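The bin at the end of the bench

Every workshop has a container that things get dropped into and not taken out of. At Riis it is a rectangular metal bin with an open top, and it had been in use for 7 years before anyone looked properly at the bottom of it.

Riis is a small repair and packing business. It shares a yard with Plakent, which cuts and folds sheet metal, and with a café supplier called Pikis. Small parts come in mixed, get sorted by hand or otherwise, and go out again in bags. Whatever can't be matched to an order goes into the bin.

In January the firm decided to empty it. The contents were tipped out in batches onto old sheets and gone through over 2 afternoons. There were 715 pieces. Most were fixings, caps and offcuts, and 700 of them went for scrap or back into stock. The other 15 were kept on a shelf in the office for a while, because people had got curious about what they belonged to.

The bin itself turned out to be worth keeping. Metal bins of this kind take a great deal of wear. The floor gets scratched by whatever is dragged across it, and the scratches hold grease. A wipe with warm water and washing-up liquid will shift most of that. Wire wool will shift the rest but leaves marks of its own, so Riis stopped using it.

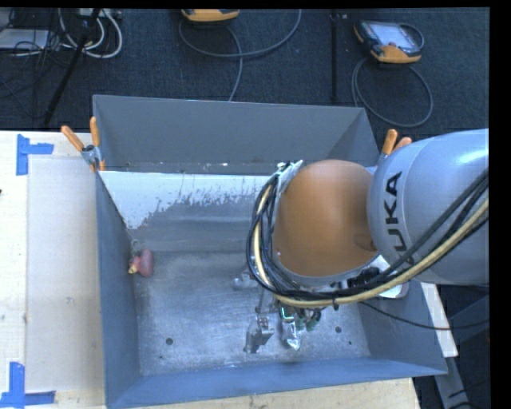

Should a metal sorting bin be lined?

It depends on what goes in it. A rubber mat cuts the noise and protects softer parts, but it lifts at the corners and small items slide underneath. For mixed metal parts, bare metal is easier to clean and easier to check.

Colour matters more than people expect. A red part on a grey floor can be picked out at a glance. Clear plastic and bright metal are much harder, and these are the pieces that get left behind when a bin is emptied in a hurry. Riis now checks for them with a hand lamp held low at one side, so that anything raised throws a shadow.

The height of the bin was the other change. It used to stand on the floor, and sorting from it meant bending over the rim. It now stands on a table. The sides are still deep enough to stop things bouncing out.

The firm looked at replacing it with a set of shallow plastic trays from Kerari. The trays were lighter and stacked well, but they slid about on the bench and filled up too quickly. They are now used for screws.

The bin is emptied at the end of each month. Anything unclaimed by then is scrapped, apart from springs, which go in a jar.

Contact the magazine | Copyright 2026 | Back to top

Related items
Sorting screws without losing the afternoon
What to do with a jar of springs
Workbench heights compared
Cleaning scratched metal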